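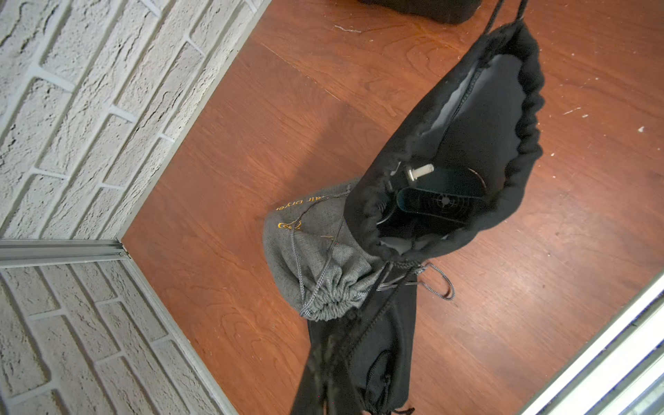
My robot arm is called Grolley, and before it can do any work I have to get it ready. It takes me 8 minutes on a good day!

First I look at the cable. Grolley's joints turn a lot – up, down, twist, and back again – and a cable that snags can stop the whole arm. So I run my fingers along it and feel for rough spots.
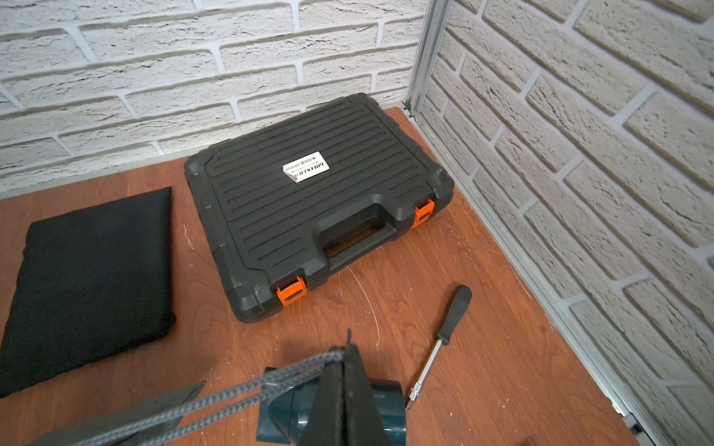
Next come the screws. Every time an arm moves it shakes a tiny bit, and tiny shakes can wiggle screws loose (Grolley made nearly 2,922 moves in April, so that's plenty of wiggling). I like a tool with a slim black handle and a shiny metal shaft, like the one lying by the case with the orange latches. Turn it gently and stop when the screw feels snug. Never squeeze extra hard!

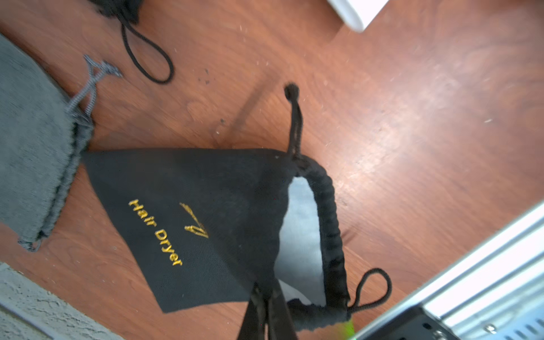
By Mairéad Ó Gríofa
September 2018

Last of all, I check the fingers. A robot hand can't feel a worn tip the way you can feel a sore thumb, so I have to look for it. Then I send Grolley to its starting spot, very slowly, with my hand near the stop button. If it parks where it should, we're ready to go.

More to read
Why Robots Need a Starting Spot
What Does a Stop Button Do?
Amr Kamel Answers Your Gear Questions
A Day at the Bouzid Workshop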